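Counter Service Practicum, Unit 2: Single-Item Plating and Tray Presentation
Last updated: Apr 1, 2022
Notes: Ekrem Çınar

Scope

This unit covers the portioning of ring donuts into lined paper holders and their placement on serving trays. Pricing and allergen labeling are in the Bozkurt handout. Holders are kraft board, open at the top, with a white printed liner. Trays are dark, rectangular, with a raised rim and a cut-out handle at each end.

1. Holder and liner

The liner is food contact material and is handled by its edges only. It must lie against the board with the print facing the product side. The smiley print runs in several orientations, so there is no correct way up. One item per holder, glaze exposed.

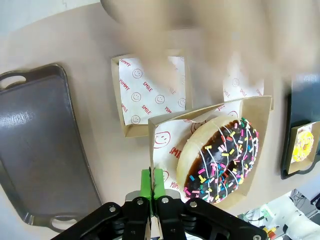 2. Toppings and exposed surface

Sprinkles and chopped toppings come loose when a glazed surface touches board. Seat the item on its unglazed side. Where the holder is carried upright, as a pocket, the glaze faces out and the base rests against the liner. Chocolate glaze marks a white liner more visibly than yellow glaze does, and a marked liner is replaced before service.
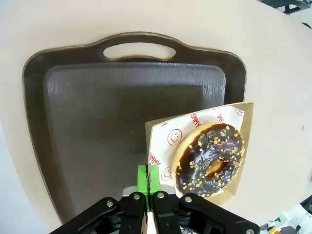 3. Counter layout

The Plirholm layout is used in all practical sessions. Serving trays go at the two ends of the counter, with empty lined holders between them. Filled holders go onto the trays and stay inside the rim.
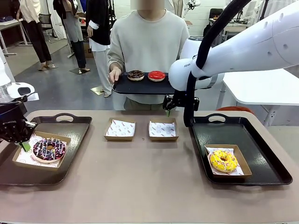
Keep the handles clear at all times. A holder pushed against a handle has to be moved before the tray can be lifted, and the second contact is where most topping loss occurs. When a tray carries two items, set them side by side and leave the rim free for the hands.

4. Flat stock and cards

Unused liners are kept flat on their backing. Product cards are small, printed with a picture of the item, and belong beside the tray they refer to.
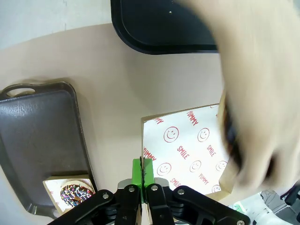
A card lying over the rim is treated as misplaced and returned to the counter surface. Trays with light scuffs remain in use; trays with a cracked rim are withdrawn. Stray crumbs or sugar on an empty tray are wiped off before loading.

For the next session, read the Brandeo supplier sheet on board grades and bring one plated sample.

Related handouts
Unit 1: Hand Contact and Tongs
Unit 3: Boxed Orders
Plomeslow Counter Exercise (November)

Contact: Ekrem Çınar, Counter Service Practicum | Back to top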